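Gornero Echo

The Gornero Echo is a tape delay effects unit for electric guitar and keyboards, built in small numbers by the Welsh firm Gornero. It was designed by Ieuan Dafis, a former organ repairman, and is remembered for a warm, dark repeat and for a motor that could be heard over most ballads.

Design

The Echo records the incoming signal onto a loop of quarter-inch tape, which passes a row of playback heads before being erased and used again. Delay time is set by choosing a head and then adjusting the motor speed. The speed knob is marked from 2 to 14, a scale that corresponds to no known unit. Dafis described the numbers as "a guide," and the owner's manual advises players to trust their ears, then devotes a full page to the care of the carrying handle.

The preamp is a tube circuit with a good deal more gain than the job requires. Many players leave the echo turned off and use the unit only to push the front end of an amplifier, making it one of the heaviest boost pedals ever carried up a flight of stairs. The input is best suited to passive pickups. Line-level synthesizers will overload it well before the level meter shows any sign of concern.
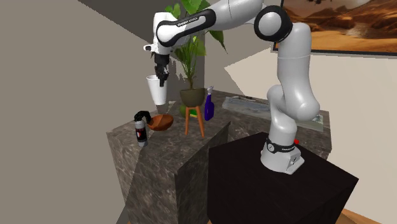
Tape loops were sold under the Clondico name and had a rated life of 30 hours. As a loop wears, the high frequencies fade and the pitch begins to wander, an effect the early brochures do not mention and the later ones list as a feature. Owners tend to fall into two camps: those who change the loop on schedule, and those who consider a fresh loop unpleasantly bright and will pay extra for a worn one.

Versions

The original model has a single footswitch, which stops the echo abruptly. A second version, the Echo Wogan, added a spring reverb and a separate output for the dry signal. It also moved the power transformer closer to the playback heads, giving the Wogan a steady hum that its admirers call character. Production of all versions came to 2992 units, according to the firm's ledger, although the ledger also records several of them as sold twice.

Reception and later use

The session guitarist Rhydian Prothero used an original Echo for much of his career and complained about it throughout. He kept a spare for parts, and eventually a spare for the spare.

A digital recreation was released as a plug-in by Tradus. It models tape wear, head spacing and preamp overload, and includes a control for motor noise. Following requests from users, the control can now be turned all the way down.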